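Rargate Indoor Yard Sale: Frequently Asked Questions

We get a lot of the same questions every spring, and we love getting them, so we put the answers in one place. If you're new to the sale, welcome! You're going to have fun.

When and where is it?

The sale runs for one Saturday in April at the old Brutstead carpet warehouse on the Rargate side of the river. Doors open to shoppers at 8 a.m. and close at 2 p.m. The entrance is the big sliding door facing the rail line. The small green door on the street side stays locked, and every year people stand in front of it wondering where everybody is.

How big is it?

Last year we had 73 tables and nearly 1000 shoppers, a record for us (and a very loud morning). There's space for a few more tables this time, and we opened up the back bay so the aisles can be wider. Strollers and wheelchairs should get through much more easily.

How much is a table?

A full table is $30 and a half table is $18. You get the table, two folding chairs and the floor under and behind it. Clothing racks are welcome if you bring your own. Let us know on the sign-up form so we can put you along a wall.

What sells well?

Kids' clothes, always. Puzzles with all the pieces, cast iron, garden tools, picture frames, board games and yarn. Bedding and cushions go faster than you'd think if they're clean and priced low. Old textbooks mostly go home with the person who brought them.

Bring a thick marker and more price stickers than you think you need! Shoppers are shy about asking, and a table with prices on it sells so much more than one without.

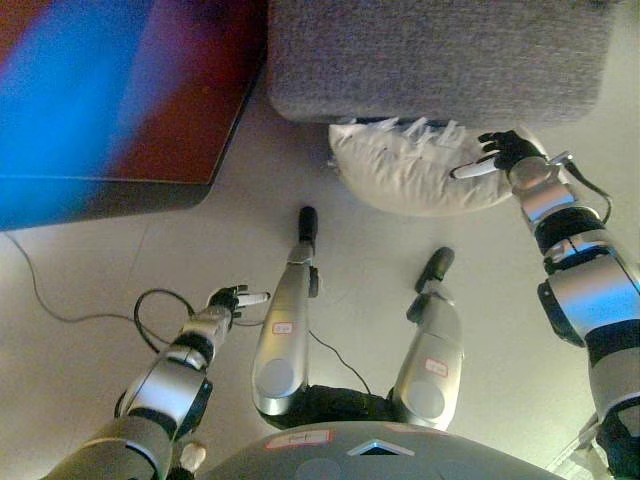
A marker-sized white stick in one hand, a white cushion or bag under the other.

Can I sell food?

Home-baked goods are fine if they're wrapped and labeled with the ingredients. Hot food is left to the Zurncombe lunch cart, which parks by the loading dock from 10. Their potato soup is wonderful and it does run out.

What can't I sell?

Car seats, cribs, bike helmets, mattresses, live animals, fireworks, and anything that has been recalled. If you're not sure about an item, write to us before you haul it over.

Can I plug in a lamp or a radio to show that it works?

Yes! There's a testing table with outlets next to the restrooms. We can't run power to individual tables.

Do people haggle?

Oh yes, and it's half the fun. Start friendly. Most sellers will come down after noon, and a stack of five things is easier to bargain over than one. A few have a firm-price sign out, so please respect it.

Cash or card?

Mostly cash. Sellers, bring plenty of ones and fives. The nearest ATM is in Piras Market on the corner, and it sometimes only gives out twenties.

What happens to the leftovers?

You take them home, or you put them on the free pile by the dock after closing. The free pile is open to anyone until 3, and it has furnished more than one first apartment in this town.

When does sign-up open?

First Tuesday in February, at noon. Wall spots go first. If you'd like to be beside a friend, put each other's names on both forms.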